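October 7, 2021

Home early, shoes off, still annoyed about the Gilmartin workshop. 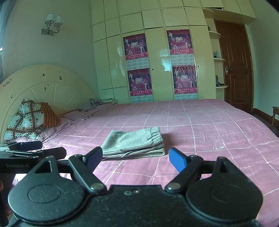
What they told us

The agency sent two people up to Ernville to explain why our customers "no longer trust messages, only moments". I wrote that down because I wanted to be sure I'd heard it. Apparently people's behaviour has changed for good since last year, everybody craves connection, and the answer to this is a pop-up stall with free iced tea. They showed a chart. The chart had no numbers up the side. I asked about that and was told it was "directional".

Their proof was the Gamen launch at Henum in July. 1,850 people "engaged", they said. Selamawit Adugna asked what counted as engaged and it came out, after some shuffling of slides, that it meant walking past the sensor at the gate. How many took a sample? 1,393. How many bought one later? They'd have to get back to us. I like Selamawit more every month.

I was at Henum. I remember a long line for the toilets that went right past that gate.

What I think

People like free things and will stand in a line if there is already a line. My grandmother knew this and she sold eggs. I don't see that a phone in the pocket has changed it much, though I'll admit the 21 who filled in the long survey wrote kinder things than I would have. Maybe they were a fair sample - maybe they were the ones with nowhere to be.

The boss was nodding by the end, so I expect we'll do it. He wants a trial, about 200 guests, in a neighbourhood to be decided. I've asked for one plain thing, a count of sales in the same shops before and after. They said that would miss the emotional value. Fine, measure that too.

Have to send Selamawit my notes tomorrow. Also ring the dentist.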